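Utar Casting Desk – Guide for Production Offices
Section 8: Setting up a call sheet for actors

Before you begin

In this section you prepare a call sheet for one shooting day of a television series and send it to the cast. You need an account with the role "Production office" or "Assistant director". If you have only the role "Agent", you can read call sheets but you cannot make them. Please ask the person who opened your company account to change your role.

The cast list must be complete before you start. An actor who has no contract status in the list will not appear in the call sheet, also when his or her scenes are already in the schedule. See section 2 for how to enter the cast.

Creating the sheet

1. Open the series from the start page. In the examples in this guide the series is called Sirkness, but you will see the title of your own series.

2. Choose "Shooting days" in the left menu and then the day you want. Days which already have a call sheet are marked with a small blue square.

3. Press "New call sheet". The program takes over the scenes, the characters and the location from the schedule. This can take up to a minute for a long day, and the page must stay open during this time.

4. Check the unit base address. The program always takes the last address used. If you move from the studio to a location, the old address stays in the field until you write over it.

5. Enter the general call time. Use the 24-hour clock, for example 06:30. The program does not accept "am" and "pm".

6. Enter the individual call times. For every actor there are three fields: pick-up, make-up and on set. You can leave the pick-up field empty when the actor travels alone.

Note: If you change the general call time later, the individual times do not move with it. This is intended, as many actors come in only for the afternoon. To move all times together, mark all rows and use "Shift times".

7. Press "Save as draft". A draft is visible only to the production office.

Caution: Do not use "Save and send" at this point. A sent sheet cannot be taken back. You can only send a new version, and the actors will then have two messages for the same day.

Stage names and legal names

Each actor has two name fields. The stage name is printed on the call sheet and in the credits list. The legal name is used for contracts, payments and travel bookings, and it must be written exactly as in the passport.

8. Open the tab "Names" and compare both fields with your papers. An actor may be known to the public under a short name and have a much longer one in the passport, so please do not correct one field after the other.

9. If the actor does not want the legal name to be seen by other departments, tick "Restricted". The name is then shown only to the production office and to accounts. 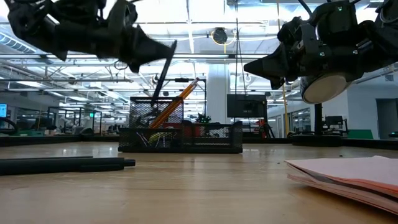

10. For guest actors who play one or two scenes only, set the status "Day player". They receive the page with their own scenes and the travel page, but not the telephone list of the main cast.

The field "Notes to actor" takes 255 characters, spaces included. When the text is longer, the end is lost without a warning. Put longer information, such as a change in the dialogue, into a separate file and attach it under "Documents".

Checking with the agents

Some actors wish that their agent confirms every call. In this case the word "Agent" stands beside the name.

11. Press "Send to agent for approval". The agent receives the times and the location, but no scene numbers and no script pages.

12. Wait for the answer. The status changes from "Open" to "Confirmed" or "Query". A query has always a short text with it, and you can answer it in the same window.

13. If no answer has come by 16:00 on the day before the shoot, telephone the agent. The program does not send reminders to agents.

Note: One agent may look after several actors in the same series. In our example account Nneka Okeke represents two of the main cast, and she receives one message for both of them. When she confirms, she must tick each actor separately. An actor without a tick stays "Open", which is easy to overlook.

Sending the sheet

14. Open the draft once more and read the preview from beginning to end. Look especially at the unit base, the pick-up times and the name of the contact person. In new accounts the contact person is the one who opened the account, for instance Soledad Aguirre in our example, and this is often not the person who answers the telephone at five in the morning.

15. Press "Save and send". The sheet goes to every actor with the status "Confirmed" and to all heads of department.

16. Look at the tab "Delivery" after some minutes. A grey line means the message has been sent, a green line means it has been opened.

If you see error 202, one or more actors have no e-mail address in the cast list. The sheet has been sent to all the others. Add the missing address, open the sheet again and choose "Send to missing only" – the rest of the cast will not be disturbed.

If you see the message "Location not valid", the location was deleted from the schedule after the draft was made. This happened often with our customers when a block of episodes was moved, for example from the studio in Groltberg to an outside location. Choose the new location in step 4 and save again.

Night shoots

When the work goes past midnight, the call sheet belongs to the day on which the general call time falls. Scenes shot at 02:00 are therefore still on the sheet of the evening before. Enter the time as 26:00 if you want it to stand at the end of the list. With 02:00 the scene jumps to the top.

The rest period of each actor is counted from the wrap time, so enter the wrap time before you make the next sheet. How to do this is explained in section 9, Wrap times and overtime.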